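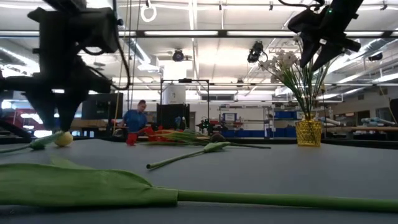
Figure 2. Artificial stems laid out on the table, with white flowers standing in the yellow glass vase.

3.2 Stems and containers

The flowers were chosen to differ in colour, head shape and stiffness. Single tulips in yellow, green, red and a very dark, nearly black shade made up one group. The other group consisted of sprays, in which several small blossoms branch from one stem, in white, red, and white with pale pink. All were artificial and came from two suppliers, Rirnen and Vorklow. Artificial stems keep their shape over repeated use, and we could set out the same flowers in April as at the start of the study.

Tulips and sprays lie differently on a flat surface. A tulip rests on its bud and on the edge of its leaves, so part of the stem may be raised. A spray spreads out at the blossom end and tends to catch on whatever is next to it. Following Zieliński, we treated a crossing of two stems as a feature of the layout and left it as it fell. Stems were never sorted by colour before an arrangement began.

Small glass vessels served as containers. Their narrow size limits how many stems can go in before the first ones start to lean, and a large leaf low on the stem can stop a tulip from going all the way down. Leaves were not trimmed.

Abrehet Worku prepared the layouts and noted the order in which stems were placed. We recorded 179 arrangements, of which 100 used both tulips and sprays. The remainder used one group only and are reported separately in Section 6. Stems with a loose head or a split leaf were set aside and replaced with the same type from the Ostance store cupboard.

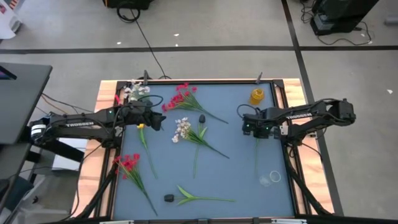 3.3 Scoring the finished arrangements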